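Skostik boards > Data collection > Busy backgrounds, worth it?

tirico_bench
ok quick one. 100 episodes in on the case sorting task, two arms, printed walls on three sides. Started with plain white panels, swapped last Sunday. Is anyone else training on loud walls or am I making life hard for the policy for nothing

fostent80
Plain first. Get it working, then add junk. You can't debug grasp and background at the same time

maihi_ops
disagree with fostent. We did 707 episodes on plain gray for the Maihi rig and the thing fell over when somebody moved a chair. Start ugly

fostent80
One wall pattern isn't variety though. It's just a different constant. Policy memorizes the swirls same as it memorizes gray

tirico_bench
fair. I have 8 prints, plan is to rotate every 80 episodes or so. Not done yet

looplow
what are the objects? if they're see-through the wall matters way more than you think, you get the pattern bleeding thru the plastic

tirico_bench
pencil cases into a green tray, mixed set. Slots are tight

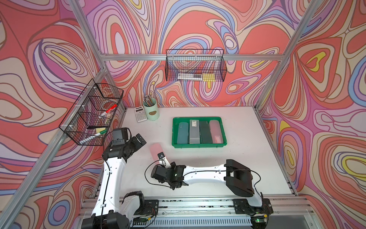 My bigger worry is the cases themselves, not the walls. Depth is no use on the clear ones so it's RGB only, and teleop gets sloppy near the tray. Looplow has a point about bleed - the pink one in the right gripper is translucent and the walls are full of red and pink. The dark green one I'm less worried about, tho it does sit in a bright green tray.

looplow
yeah that pink on pink is gonna hurt. record double on that one

maihi_ops
or drop it from the first set

fostent80
Don't drop it. That's the episode you actualy need. But do it on white walls too so you can compare

tirico_bench
ok. splitting half and half, same operator. Do you keep the failed placements or toss them?

maihi_ops
keep, tag them

fostent80
Toss unless the operator recovers

looplow
^ this. recoveries are gold, plain drops arent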